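Nindville Toy Library – Minutes of the August meeting

Held in the back half of the toy library, 7:05 p.m., the front half being full of puzzles.

Present: Negin Rahimi (chair, and this month also minutes), Dale, Corinne, Marcus, Pat, Pat's sister Lou (visiting, no vote, several opinions).

Regrets: Joanne. Also Wes, who sent his by text at 7:20.

1. Minutes of the last meeting

Approved, with one correction. Dale did not "storm out" during the discussion of the dress-up rack. He went to move his car. The chair accepts this.

2. Membership and lending

We now have 100 member families, which we have been claiming on the flyer since spring, so it is nice to have caught up. Corinne reported that the catalog lists 905 toys. Marcus asked whether that is toys or pieces. It is toys, except for the farm set, which someone entered one animal at a time in what must have been a very long afternoon. Corinne will merge the farm into a single entry. Lou asked whether the sheep could stay separate. No motion was made.

The marble run has come back from its latest loan without marbles. The family says it went out that way. The checkout card says "complete" in handwriting that looks a lot like Dale's. Moved on.

3. The shelves

The Trondard shelving for the side wall has arrived, in 4 boxes, one of which contains only a bracket and a great deal of paper. Marcus called the store and was told the bracket is correct. He and Pat will put the units together before the next lending morning. Dale offered his drill. Pat pointed out that the instructions say not to use a drill. Dale offered it again.

Agreed that the bottom shelf goes to the toddler things and the top shelf to anything with a siren.

4. Cleaning

Long discussion. Pat has been washing the hard toys in the sink with Sandex and is happy with it, although she would like it known that the sink was not designed for a ride-on tractor. Corinne finds the smell strong. Lou finds the smell wonderful. We will finish the jug we have and talk about it then.

Plush toys are a separate problem. Two members have asked how often they are washed, and the present answer ("often") was felt to be lacking something. Corinne proposed that every plush toy goes in the mesh bag and through the machine when it is returned, before it goes back on the shelf. Marcus asked about the ones with a music box inside. Those will be sponged, and apologized to. Passed, all in favor.

5. Sorting the animals

This was carried over from last time, when we ran out of evening. The question is still whether plastic animals and stuffed animals should be kept in one place or two. Pat is for two. She says small figures end up under the soft ones and then get reported missing, and she has spent enough of her life looking for a lizard. Dale is for one, on the grounds that children looking for an animal do not care what it is made of.
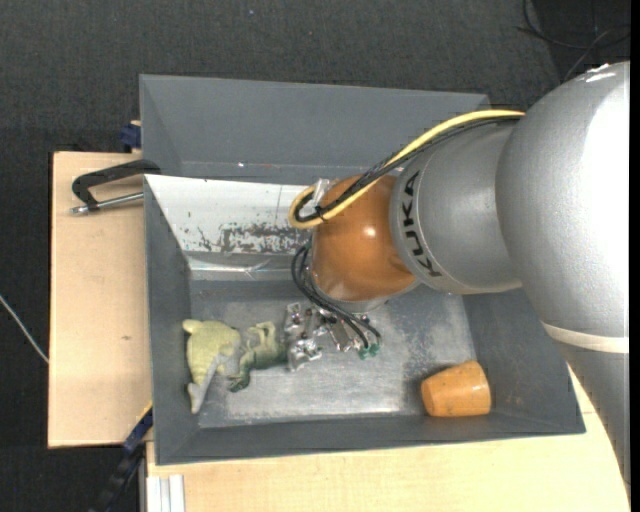 Corinne said that whatever we decide, it should be by size before it is by color, and that a little green creature next to a big yellow-green one is how we got into this. Marcus wondered if the gray bin was simply too deep for small things. The chair observed that we had now spent longer on this than on the budget, and called a vote. Two places: three in favor, Dale against, chair not voting. Small figures will go in shallow trays on the new shelves once the new shelves exist. Plush stays in bins.

Dale asked that his disagreement be recorded. It is recorded.

6. Purchases

Kun, the wooden stacking game, is requested so often that Corinne would like a second copy. Approved, provided it comes out of this quarter's money. A proposal for a child-sized drum kit was discussed warmly and declined. Lou would have voted for it.

7. Other business

The key to the stroller closet is missing. Will everyone please check their coats, including winter ones.

Pat will bring labels. Marcus will bring a level. Dale will bring the drill.

Meeting closed at 8:50 p.m. Next one same place, same time, on chairs if the puzzles have been moved.

N. Rahimi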